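Clestudwood seed library passes 1,000 packets mailed

April 15, 2020

The seed library in Clestudwood has mailed out 1,045 packets of vegetable, herb and flower seeds so far this spring, and the envelopes are still going out every morning! That is already more than the library handed across its counter in all of last year, and the planting season has barely started.

The library normally works out of two old card catalog cabinets near the front door of the Greenberg branch. People stop in, pull open a drawer, take what they want and sign a sheet. With the branch closed to the public, staff moved the whole thing to the mail in less than a week. Residents fill in a short form on the town website or leave a phone message, choose up to six kinds of seed, and the packets turn up in their mailbox a few days later. There is no charge, and a library card isn't needed.

Beans have been the runaway favorite. The purple pole beans went first, followed by the yellow wax beans and then, to the surprise of just about everyone at the branch, the kohlrabi (there is a small but very loyal kohlrabi crowd in the north end of town). Tomatoes are popular as always, though anyone who hasn't started them indoors by now will want to get going this week. Lettuce, radishes, peas and spinach can go straight into the ground as soon as it can be worked.

One packet getting a lot of love is the Durkina squash, a local variety that gardeners in the valley have been passing along for decades. It is a squat, ribbed winter squash with dark green skin and sweet, dry flesh, and it keeps in a cool cellar until well past New Year's. Last fall's growers returned enough seed to fill nearly 600 packets, the best return the library has ever had for a single variety. If you have room for a vine that likes to wander, please try it. It bakes beautifully and makes a wonderful soup. 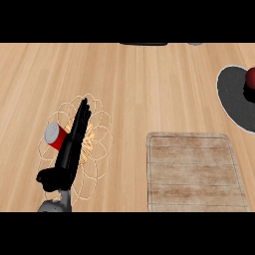 No yard? No problem. A good share of this year's requests have come from apartments, and the library has put together a balcony set with leaf lettuce, chives, basil, a bush bean and a dwarf marigold. All five do fine in pots or a deep window box, provided they get a half day of sun. A five-gallon bucket with holes drilled in the bottom works just as well as anything from a garden store. Basil should stay inside until the nights warm up.

Each envelope also comes with a one-page planting guide written for our area, with sowing depths, spacing and the average last frost date. The guide has been redrawn this year in larger type, and there is a page for kids with a bean to color in and a chart for marking how tall it gets. Several families have already sent in pictures of windowsills full of sprouts, and they are a joy to look at. The branch plans to hang a selection in the front windows, where people out for a walk can see them.

Gardeners with seed to spare are welcome to share it. Put it in a paper envelope, write down the variety and the year it was saved, and leave it in the book drop at the side entrance. Please leave out hybrid seed, which doesn't come true, and anything more than three years old. Squash and pumpkin seed should only be donated if you grew one kind and your neighbors didn't grow another. Cucumbers are fussy in the same way.

The Prurorum Garden Club, which has helped sort and label seed from the beginning, is now doing that work from home. Members pick up a box from the porch, fill packets at their own kitchen tables and bring the box back when it's done. Last week alone they finished 1,035 packets, enough to keep every variety but the purple beans in stock.

Requests will be taken through the end of May. A second round for fall crops, with kale, turnips, garlic chives and winter lettuce, is set to open in August. The harvest swap, usually held on the branch lawn, hasn't been scheduled yet, and details will be posted on the library's page once there is a date. In the meantime, happy planting, and do send in those bean charts!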